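Inicio > Residuos y ciudad > Charlas y ponencias

Utilizamos cookies propias y de terceros para medir las visitas. Si continúa navegando, entendemos que acepta su uso.

La recogida de voluminosos en barrios sin punto limpio
Notas para la charla, septiembre de 2020

Empezar directamente por el problema. Saltar la presentación del programa si vamos con retraso. El folleto está en la mesa de la entrada.

Diapositiva 1. Qué entra en "voluminosos"
Colchones, somieres, armarios desmontados, televisores, lavadoras. Recordar que la ordenanza separa los muebles de los aparatos eléctricos y que el vecino no lo hace: baja todo junto la misma noche. No entrar todavía en tarifas.

Diapositiva 2. El barrio de Ugwu
Calles estrechas, casi todo edificios sin ascensor. El punto limpio más cercano queda en el polígono Geltanus y no hay autobús directo. Quien no tiene coche depende de la recogida a domicilio o del contenedor de la esquina. Enseñar el plano y dejarlo puesto mientras hablo de los accesos.

Diapositiva 3. Cómo funcionaba hasta enero
Solicitud por teléfono, solo por las mañanas. Plazo medio de espera largo y sin aviso de la hora. El aparato pasaba la noche en la acera y muchas veces le faltaba el cable o la tapa trasera cuando llegaba el camión. Eso tiene consecuencias para la planta: un aparato abierto se clasifica peor y a veces se rechaza.
(Si alguien pregunta por las multas: no hay datos por barrios, solo del municipio entero.)

Diapositiva 4. El cambio
Cirkau, la empresa adjudicataria, pasó a dos rutas semanales. Se añadió la solicitud por mensaje con el programa Trulness, que da una franja horaria y un código para pegar en el objeto. Explicar el código despacio, en la charla anterior no se entendió. El vecino lo copia a mano en un papel, no hace falta impresora.

Diapositiva 5. Resultados
1149 solicitudes atendidas en el periodo. De ellas, 104 quedaron pendientes de una segunda visita, casi siempre por falta de acceso al portal. La distancia máxima entre el portal y el punto de carga se fijó en unos 300 metros; en la parte alta del barrio sigue siendo demasiado para bajar un frigorífico.
No comparar con otros barrios. Las rutas son distintas y la comparación no se sostiene.

Diapositiva 6. Aparatos que todavía funcionan
Tema que siempre sale. El contrato no contempla la reutilización: lo que sube al camión se trata como residuo. Hay quien deja el televisor con una nota de "funciona" y confía en que alguien lo recoja antes. Propuesta: una casilla en la solicitud para marcar el estado y una zona aparte en Geltanus, bajo techo. Falta resolver quién comprueba los aparatos y quién responde si uno da problemas después.
Las pantallas viejas de tubo van por otra vía y no entran en la propuesta.

Diapositiva 7. Lo que queda por decidir
- Horario de tarde para la recogida en el portal.
- Ayuda para bajar objetos en edificios sin ascensor. Es la petición más repetida y la más cara.
- Avisos en papel. El mensaje al móvil deja fuera a una parte del barrio.
- Revisión del punto de carga de la parte alta.

Beber agua. Si quedan menos de diez minutos, pasar al coloquio y dejar los costes para el documento escrito.

Diapositiva 8. Coloquio
Dejar puesta la última imagen durante las preguntas. Repetir cada pregunta por el micrófono, en las filas de atrás no se oye. Anotar las intervenciones a continuación.
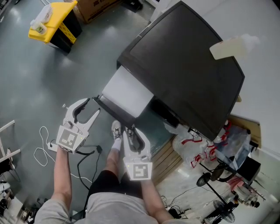

Desde la tercera fila se comentó que la franja horaria no sirve de mucho si el camión llega cuando todo el mundo está trabajando, y que en su escalera ya se turnan para abrir el portal. Pidió que el horario de tarde se pruebe primero en la parte alta, aunque sea un solo mes, y que el aviso se cuelgue también en el mercado.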